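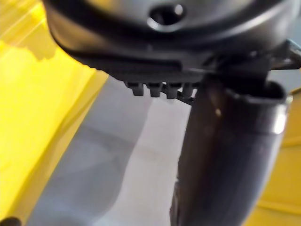

Sharpening Service: Common Questions

Which tools do you take?
Knives, hatchets, axes, drawknives and folding saws with replaceable blades. We don't sharpen chainsaw chains.

How much does it cost?
A belt knife is 8 dollars. Axes are priced after Karthikeyan has looked at the edge, as a chipped bit takes a lot longer than a dull one.

How long will it take?
Most knives are ready in 2 days. Anything dropped off after noon on Friday goes into the next week's batch.

What grit do you finish on?
Axes stop at 985 on our belts. Carving knives go up to 3000 on a water stone and then get stropped.

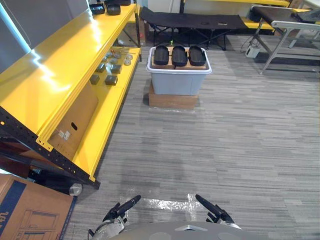 If you want a coarser edge for rope or game, write it on the tag when you drop the knife off. We keep the existing bevel angle unless you ask for a change.

Do you replace handles?
Yes, hickory only. Bring the old handle if you still have it. Oranuch does the hanging and will ask how long you like the haft.

Can I send tools by mail?
Yes. Tape cardboard over the edge and put your name on the tool as well as the box. Return shipping is extra.

My Mirken knife has a scandi grind. Is that a problem?
No. It is done by hand on flat stones and costs the same.

How should I store it afterward?
Wipe it dry, oil it lightly and keep it out of the leather sheath over winter.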